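27 Jun 2024

Trilmont Theatre Company to tour new play by Nandi Van der Merwe

Trilmont Theatre Company will take The Night Ferry, a two-act drama set in a harbour ticket office, on tour from July. Obadia Temba plays the clerk and Siyabonga Pillay his daughter. Alois Rainer directs.

The tour opens at the Berden Playhouse, which has 195 seats. It then moves to the Venter Theatre.

The play runs for 100 minutes plus an interval.

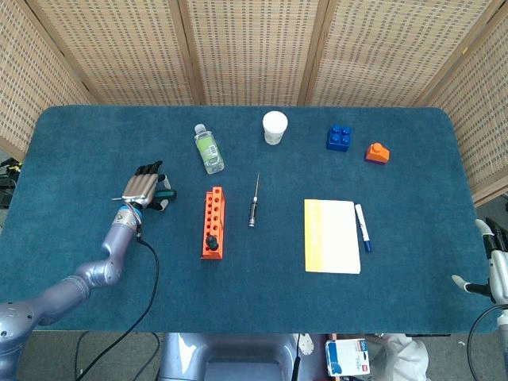

Press contact

Kgomotso Van der Merwe, Trilmont Theatre Company. Review tickets are available on request.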